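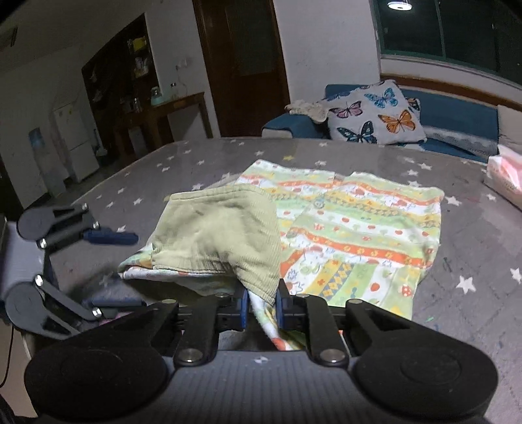

Children's Clothes and Blankets: the October Collection

Our sorting room in Vascombe is open again, and the shelves for the little ones are almost full. Many families on Clindis Street have brought bags to us, and we thank every one of them. Now we need to fold everything and put it in the right box before the swap day.

Please remember how we fold at the table. Lay the piece flat first and smooth it with your hand from the middle to the sides. Ribbed cloth needs more patience, as it likes to open again - fold it in half only once and put it on top of the pile. Printed pieces go with the pattern on the outside, so that parents can find them quickly.

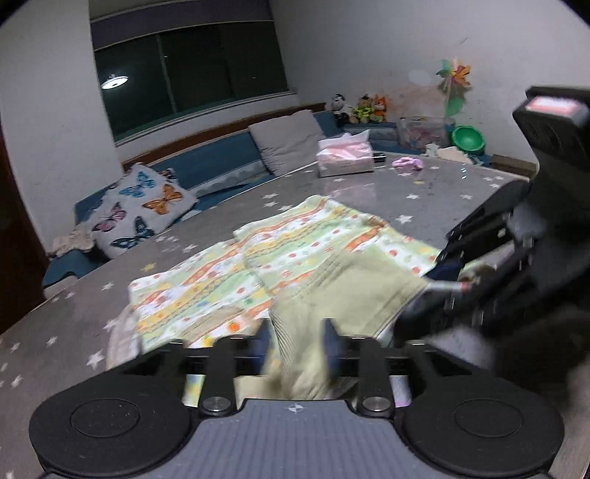 Olive green and a busy striped print at the October folding.

The boxes are marked by age, and a box should hold not more than 30 pieces. Blankets do not go by age. They have their own shelf, near the door to the Awwad Hall. If you find a hole or a missing button, please put the piece in the mending basket and do not throw it away. Last year we mended 69 pieces, and almost all of them found a new home.

We still look for sleeping bags, warm hats and rompers for babies up to 4 months. Shoes we cannot take at this time - we have no place for them.

You can bring your bags until 12/8/23. Everything should be washed and dry. Please tie the bag well and write on it which sizes are inside.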